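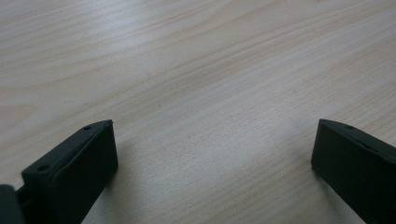
Table top with light wood grain.

Lilatine Budget Literacy Project
Second progress report to the Kokkinos Fund
Prepared by Iason Stergiou, project coordinator
Sunday, December 22, 2019

1. Purpose of this report

The grant agreement asks us to report two times in each project year. The first report covered the preparation phase. The present report covers the period from April until now, and it follows the same order as the work plan.

2. Work completed

The main task of this period was the plain-language guide to the municipal budget of Omlow. The guide explains how the town prepares its yearly budget, which income comes from local taxes and which from state transfers, and what happens when the council wants to change the budget in the middle of the year. The final text has 35 pages. The finance office of the town read two drafts and sent us written comments. Most of them concerned the chapter on debt, where we had mixed the words "loan" and "guarantee" in several places. This is now corrected.

We printed 400 copies. They were given to the public library, the town hall and the two secondary schools. The electronic version was downloaded 617 times up to the closing of this report. We can't say how many of these downloads were made by residents of Omlow, as the site does not record it.

The budget table in annex B was more difficult than we expected. The town changed its account codes last year, so the old and new figures could not be put side by side without a conversion list. Wosent, our contractor for data work, prepared such a list and it is published together with the guide. Account codes for the water utility are still missing from it.

3. Public meetings

Four evening meetings were planned and three were held. The fourth, on property tax, was moved to the next period after the speaker became ill. The meeting on school spending had the best attendance, with 33 persons. Participants asked mainly about heating costs and about the reserve for building repairs. The answers of the finance office are attached as annex C.

4. Use of funds

Spending is within the approved budget. Printing cost less than planned and translation cost more. We ask for your permission to move the remaining amount from line 4 (printing) to line 6 (translation). The total of the grant does not change. The signed statement of expenses is in annex A, with copies of all invoices except the last one from Wosent, which we had not received when this report was finished.

5. Next period

We will hold the meeting on property tax, complete the conversion list and start the short version of the guide for schools. The draft of the short version will be sent to you for comments before it goes to print. We would be grateful to receive your decision on the transfer between budget lines before the translator's contract is renewed.

Annexes: A. Statement of expenses. B. Budget table. C. Questions and answers from the meetings.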